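Orkidthorpe Rugby Football Club confirms redevelopment of Drurnel Lane ground

Reading time: 3 minutes

Orkidthorpe Rugby Football Club has confirmed that work to redevelop its Drurnel Lane ground will begin in January, following the signing of a building contract with Bühler Construction. The work will provide a new covered stand on the east side of the ground, four additional changing rooms and a replacement floodlighting system for the first-team pitch.

The new stand will seat 646 spectators in its first form and will take the overall capacity of the ground to 3,646. The present capacity is 3,100, of which the greater part is standing room on the grass bank and along the clubhouse rail. The seats will be arranged in nine rows, with level access from the car park and spaces for wheelchair users and their companions at both ends of the front row.

The club has played at Drurnel Lane for 89 years. The existing east stand has been closed to the public for two seasons following an inspection of its roof supports, and supporters who held seats there have been accommodated on the clubhouse side. Those supporters will have first choice of places in the new stand when booking opens.

The changing rooms are intended chiefly for the women's and girls' sections, which have grown to five teams and at present share two rooms with visiting sides. Each new room will have individual showers and its own door to the pitch side. A separate room for match officials and a treatment room are included in the same building. 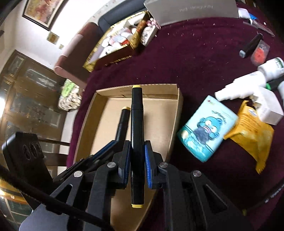
Page last updated: 24 December 2020

During the building period the first team will continue to play home fixtures at Drurnel Lane wherever the league's ground regulations allow. The second team and the colts will move to the playing fields at Lilau, two miles north of the town, where the club has agreed the use of two pitches and a small pavilion. Kick-off times at Lilau will be earlier than usual as the pitches there are not floodlit. Visiting clubs have been informed and will be sent directions before each match.

Access to the ground will change while the contractor is on site. The Mill Road gate will be closed to all vehicles and pedestrians, and supporters should use the main entrance on Drurnel Lane. Parking will be reduced. The club asks those who are able to walk or to use the bus from the town centre to do so, and to keep the verge opposite the primary school clear at all times. Blue badge holders may continue to park beside the clubhouse.

The project is being paid for from the sale of the former training field, a loan to be repaid over fifteen years, and money raised by members. Season ticket prices will be held at their present level until the stand is open. Members who have already paid for the current season will receive a separate letter setting out the arrangements for any matches that have to be moved or played without spectators under public health rules.

A spokesperson for the club said: "The signing of this contract is an important step for rugby in Orkidthorpe. The old stand served the club well, but it could not be repaired at a sensible cost. We are grateful to our members and neighbours for their patience while the plans were revised, and we look forward to welcoming them back to a ground that meets the needs of all our teams."

The revised plans, approved by the local planning authority in the autumn, lowered the roof line of the stand and moved two of the floodlight columns further from the houses on Mill Road. The new lamps will be switched off by ten o'clock on match evenings and by nine on training nights — an hour earlier than at present.

Bühler Construction will set up its site office behind the east bank in the first weeks of the contract. Demolition of the old stand will follow, and deliveries by lorry will be limited to the hours between school opening and closing times. The club expects the changing rooms to be handed over before the start of next season, with the stand to follow once its safety certificate has been issued.

Drawings of the stand and changing rooms may be seen on request at the clubhouse, by appointment with the club office. Enquiries from the press, and requests to visit the site, should also be made to the club office in writing.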